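# The Jomell Kitchen Corner, October

We have a sink! If you've been following along since we first talked about putting a kitchen island in the Jomell workroom, you'll know how long I have wanted to type that sentence. For ages the plan was a rectangle of tape on the carpet and a lot of arm waving from me. Now it's a big white island, and I keep finding excuses to walk past it.

I'm Sarahí, and I look after this page. The corner belongs to all of us who use Room 18, so please read this as a group brag. Fulvio Bellini drew the thing up (four versions, and he still likes the second one best), Gwawr Samuel chose the sink, and Kuldeep Kashyap put up with all my questions about overhangs. Onyekachi Babalola has been in charge of what goes on top, a job she gave herself and does very well.

A few people asked for the practical bits, so let me get those out of the way. The drawing is filed under job 3117 if you want to borrow the layout. The island came through Skoryk as a plain order, with no doors and no drawers. We went back and forth on that for weeks! I wanted cupboards. Fulvio wanted legs and air, and he drew it both ways on the same sheet so that I'd have to look at them side by side. I looked. I gave in. The cupboard version looked like a freezer chest, and I say that as the person who had been arguing for it.

The sink was a much shorter conversation. Gwawr wanted 2 basins from day one, because she grew up in a house where somebody's mug was always sitting in the only one. She brought in a cardboard cutout of the size she had in mind and left it on my desk until I said yes.

And now the good part.

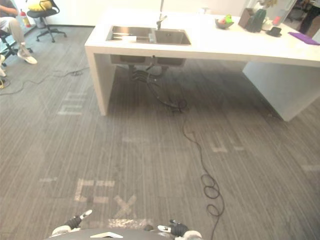
*The island with some of its regular residents. Double sink on the left, fruit within reach, and yes, the cactus stays.*

I love how much counter there is to the right of the sink. It was my one firm request, and Fulvio moved the basins over to get it. You can put down a whole armful of stuff without balancing anything on the divider, and there is still room for a person to lean and talk, which in my experience is what a kitchen counter mostly gets used for.

The faucet is my other favorite. It's tall, it stands at the back edge, and the spout comes forward right over the divider. We had a short little one on the first shopping list and Gwawr crossed it out in red pen. She was thinking of stockpots. I was thinking of flower vases. We were both very pleased with ourselves.

About that cactus — I've had more messages about it than about the island itself. It's green, it's cheerful, it stands next to the dark brown holder, and it needs no watering whatsoever. Onyekachi put it there and announced that it was the color scheme. Between that and the fruit bowl, I think she's right! All that white was crying out for something silly. The purple down at the far end is a happy accident as far as I'm concerned, and now I'm wondering about purple dish towels.

The open space underneath has grown on me too. You can see the bottoms of both basins and the pipes coming down, and I thought I would hate it. I don't. Kuldeep says he'll never again lie on his back with his head in a cupboard, and he has a point. Fulvio would still like a low shelf between the legs, so there's a sketch going around, and I have written "baskets???" on it in large letters.

Some odds and ends for the people who always ask:

- The white top gets a wipe at the end of the day, whoever is last out. There's a Fevari cloth for it and another for the steel, and please don't swap them.
- Fruit is for everyone. If you finish the bowl, add it to the list by the door.
- The counter height was argued over by people of very different heights. Gwawr won.
- Truleck delivered at 7 in the morning, and I have never been so glad to be handed a clipboard.

We sent out a little questionnaire about what the corner should have next and got over 40 replies, which made my whole week. Hooks came up a lot. So did a proper bread board, a drying rack that folds flat, and (from one person, in capitals) A SECOND CACTUS. I'm taking that last one very seriously.

More pictures when the shelf goes in. If you've got baskets you love, or strong feelings about drying racks, leave me a note on the list by the door — I read every one of them.

Sarahí Zepeda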